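4.2 Repair, attachment and the reluctance to finish

The makers interviewed in Idton and Bolow gave many reasons for beginning a quilt, and most of these matched what earlier studies of home textile work have reported: a birth, a wedding, a move, a death. They gave fewer reasons for finishing one. Of the 98 participants, a large share had at least one top that had been pieced but never layered or bound, and several had kept such a top for longer than they had kept any finished quilt. We had planned to treat unfinished work as a side topic. By the end of the first round of interviews it had become clear that it needed a section of its own.

Participants did not usually speak of unfinished quilts as failures. The word most often used in Idton was "resting." A maker in her seventies explained that a top begun for her sister was resting in the cedar chest and that she took it out each October to air it. She had the batting and the backing fabric. She had chosen the thread. When asked whether she meant to quilt it, she replied that she did, and then described in detail how the border had been changed twice at her sister's request. The interview returned to the border three times. We coded this passage under both "memory of the recipient" and "memory of the making," and the two coders, Ametepe and Byun, agreed that the categories could not be separated in cases of this kind.

Repair raised a related issue. Quilts in regular use wear first along the binding and at the folds, and a maker who wishes to keep a quilt in service must decide how much of the original cloth to replace. In Bolow, where most participants had learned from an older relative, the common practice was to lay new fabric over the worn patch and leave the old patch in place beneath it. Participants in Idton, many of whom had learned in evening classes at the Daher center, were more likely to unpick the patch and set in a new one. The first method adds weight and can pull at the surrounding seams. The second keeps the quilt flat but removes cloth that may have come from a particular shirt or dress. Both groups knew of the other method, and both described it as something they would not do to a quilt that mattered. 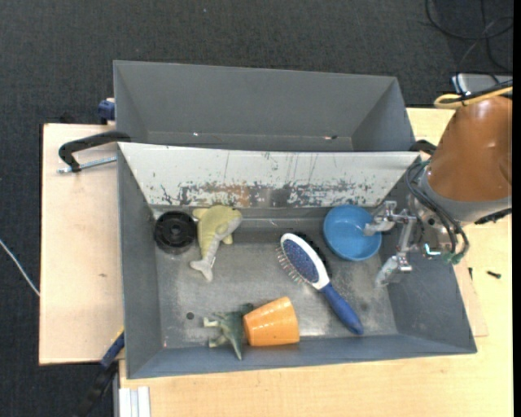

Figure 6. Open metal bins on the wooden table.

4.3 Storage and the sorting of scraps

Scraps were the most closely managed materials in the households we visited. All participants kept them, and nearly all sorted them, but the basis for sorting varied. Color was the most common basis, followed by size. A smaller group of 18 makers sorted by source, so that cuttings from one person's clothing were kept together whatever their color or weight. These makers were also the ones most likely to have made a memorial quilt in the past, although the number is too small to support a firm claim.

Sorting by source has practical costs. A bag of cuttings from one wardrobe may hold shirting, denim, lining fabric and knitwear, and these do not behave alike when they are sewn together. Knits stretch under the presser foot unless they are backed. Lining frays. One Bolow participant had solved the problem by cutting every piece to the size allowed by the weakest fabric in the bag, which gave her very small patches and a quilt that took four winters to piece. Another had given up on mixing and made a cushion cover from the denim alone. She told us she was "not sorry, but it is not what I meant to make."

The question of what may be thrown away was answered with some care. Most participants had a lower limit for useful cloth, often expressed by placing two or three fingers side by side. Below this limit, pieces were used as stuffing, given to a school or discarded. Makers who sorted by source did not apply the limit in the same way. They kept threads, labels and, in one case, the collar stays from a set of dress shirts. When asked about these items, they tended to answer with a story about the person and did not mention any planned use.

We should note that storage was discussed more openly in homes than in group settings. In the Molleo sewing circle, where eight participants were interviewed together, the subject produced laughter and a good deal of talk about hiding fabric from husbands, but little about grief. Three of the same participants were later visited at home, and two of them showed the interviewer cloth they had not mentioned in the group. Group interviews were therefore used in this study mainly to record technique, and the material on attachment draws on home visits.

4.4 Giving and keeping

The final theme concerns quilts that were made as gifts and then kept. Some 200 quilts were discussed in the interviews in enough detail to establish for whom they had been made, and 30 of these had never left the maker's house. In a few cases the recipient had died or the relationship had ended. More often the maker had used the quilt herself for a short time, during an illness or while waiting for a visit, and had then found it hard to part with. Participants were sometimes uneasy about this. Several said they had made or intended to make a second quilt to give in its place, usually in the same pattern and in fabrics bought for the purpose.

The second quilt was described as better made in nearly every account. Corners met, and the quilting lines were more even. It was also described more briefly. Participants who had talked at length about the kept quilt often needed a further question before they would say anything about its replacement, and the answers tended to be limited to pattern and size. Section 5 considers these paired quilts in more detail and compares the accounts of makers with those of the six recipients who agreed to be interviewed.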